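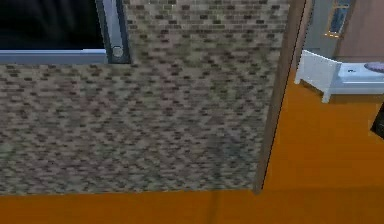 November, bench notes, returning-student course materials

Second pass through the enrollment packet with the older group, all of them coming back to finish a degree after a long gap. Main finding is still type size. The Dalitz version of the packet sets the transfer-credit table in light gray on a tan tint, and people lost their row halfway across. Same trouble as the brick wall, where gray and taupe and dusty brown bricks blend into one speckled surface and the eye has no edge to follow, a bit better near the top and hazier lower down. Reprinted the table in black on white with a rule under every row. Kept the column order as it was so that the two versions can be compared.

Timing. Gave 40 minutes for the whole packet, same as last time. Most were done before the end with the reprinted table. The ones who ran over were stuck on page 5, the prior transcript request, and not on the table. That page asks for a student number from the old school. Hardly anyone has one from that far back, and the page doesn't say what to do if you don't. Several left it blank and went on, which is fine on paper, but the online form won't let you past a blank field. Need a line that says name at time of enrollment plus date of birth is enough. Check with the registrar first whether that is true for every school or only the in-state ones.

Money page. The packet says aid covers "up to 4000" and leaves it there. People read that as 4000 a term. It is per year. Fixed the wording in our copy and marked it in red in the master. The book allowance of 900 is on the next page under a different heading and was missed by almost everyone, so I moved it up under the aid figure. Also crossed out "nontraditional student" in the two places it appears. One person asked if it meant a different diploma. It doesn't, and the word isn't doing any work there.
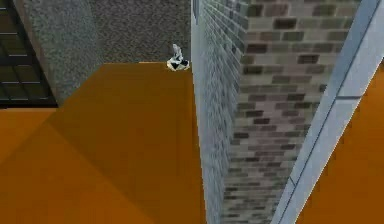
The senior tuition waiver is still a mess. The Verbruggen sheet says it applies to credit courses if seats are open on the first day of class. The Stistum sheet says noncredit only. Both are stapled into the same packet. I pulled both sheets until somebody can show me the current rule in writing. Until then we tell people to ask before they register, because once they pay they may not get it back.

Graren login: password reset goes to the email on file, and for returning students that is often an address they gave up years ago. Took two phone calls to get one account opened. Want to try having people update the email at the front desk before they sit down at a computer. Not tested yet.

Chairs at the long table are too low for writing. Use the other ones.

To do before next session:
Reprint page 5 with the new line, once confirmed.
Large-type set, single-sided, no tint anywhere.
Ask for a sample degree audit with old credits on it. The one we have shows a first-year student and is no use to this group.
Pencils.

Left off at page 8. The advising worksheet hasn't been looked at by anyone yet, start there.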